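Mixed plates and bowls - is it OK to keep them in one stack?
Posted Friday, August 20, 2021 in Kitchen & Dining

Since we moved in June I've got no proper cupboard for crockery, so it all lives on the dining table between meals. None of it matches, I've picked it up one piece at a time. Can I pile plates and bowls together or will I end up with chips? My nice soup bowl has already got a tiny nick and I'm a bit gutted. A plate rack from Homdale is 30 quid and I'd rather not.

tisia_pots
Depends what they're made of. Stoneware has a rough foot ring and it will scratch whatever is under it. Run your finger round the bottom, and if it feels like sandpaper put a bit of kitchen roll in between.

Derkedetti
just buy the rack

Czarnecka
I've done this for years in a tiny flat and it's fine if you're sensible! Biggest plate at the bottom, then the smaller ones, then bowls sitting inside each other, and anything plastic goes right at the top where it can't hurt anybody. I stop at one of each sort of bowl, because two the same size always jam and then you're there wiggling them apart over the floor. 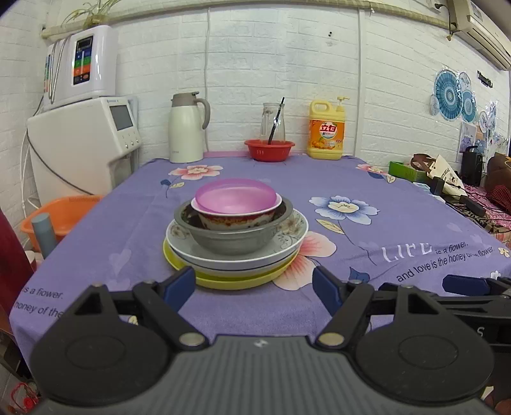 The other thing is a cloth underneath. Bare table plus a heavy pile is how I got my scratches - a wipe-clean one is perfect, and you can go as flowery as you like. Oh, and dry everything properly first or the plates stick together and come up in pairs. Sorry about your soup bowl, a nick on the rim can be sharp so I'd keep it for keys.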